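The Old Posting House, Vudville: two nights in May

We stopped at Vudville for two nights on the way south, mostly to break up the drive. The Old Posting House is at the bottom of the village, on the river side of the bridge, and it is easy to miss because the sign faces traffic coming from Clekville. We came from the other direction, drove past it and had to turn round at the sawmill.

The house was a stop for mail coaches until the road over the hill was built. Siham Ouali bought it with her sister and they let out rooms on the first and second floors. The ground floor is the breakfast room, a small sitting room with a stove, and the kitchen, which guests do not use. The archway where the coaches went through is now the parking, and anything wider than an ordinary family car will need to go in the square instead. We folded the mirrors in.

Our room was at the back on the second floor. It had a good firm bed, a desk, two chairs and a wardrobe with enough hangers. The window looks over the garden and the river. You can hear the weir all night. I liked it, but my wife slept with the window shut. The floor slopes quite a lot towards the door, as you would expect in a house of that age, and the desk has been levelled with a block under each of two legs. The stairs are steep and there is no lift, so anyone with bad knees should ask for the first floor when booking.

The bathroom was small and clean. The shower took a few minutes to run hot in the morning and was fine after that. Towels were changed on the second day. There is a shelf for your things but only one hook on the back of the door.

Breakfast is from half past seven to ten and is included. It is bread, butter, two kinds of jam, a local sheep's cheese, boiled eggs if you ask for them, and coffee in a large pot. The apricot jam is made in the house and you can buy a jar to take away. On the second morning the bread had not arrived by eight, and we were given toast from the day before with an apology. Dinner is not served. The café on the square does a set menu but closes on Monday, which was our first evening, so we ate at Galindo, ten minutes by car. The grilled trout there was good and the chips were not.

We paid 271 for the two nights, breakfast and parking included, and were asked for a card deposit of 49 when we booked, taken off the final bill. For a room of that size it is on the high side for the valley. The house in Plillmont where we stayed last year was cheaper and had a bigger bathroom, though it was on a main road.

There are good walks straight from the door. The river path to the old mill takes an hour and a half there and back, and is flat all the way. The path up to the chapel is shorter and much steeper. Siham lends out a map but wants it back. Dayana Ayala, who runs the small shop by the bridge, keeps the chapel key and will hand it over during opening hours. It is worth asking for. Inside there are 29 painted ceiling panels, some of them badly faded, and a bench outside with a view down the valley. 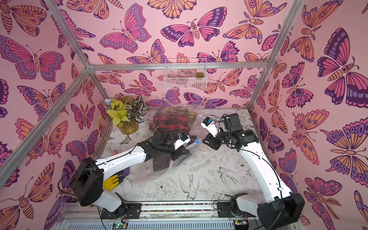
Butterfly wallpaper, wall basket and plants

The wifi worked in the sitting room and on the stairs, and came and went in our room. Phone signal was better by the bridge. Check-in is from four, but we arrived at three and were allowed to leave our bags. Payment by card was no trouble.

We would stay again for a night or two, and would ask for the front room on the first floor, which Siham says is quieter and has a bath. Bring a torch if you plan to walk back from the square after dark, as there are no street lamps past the bridge.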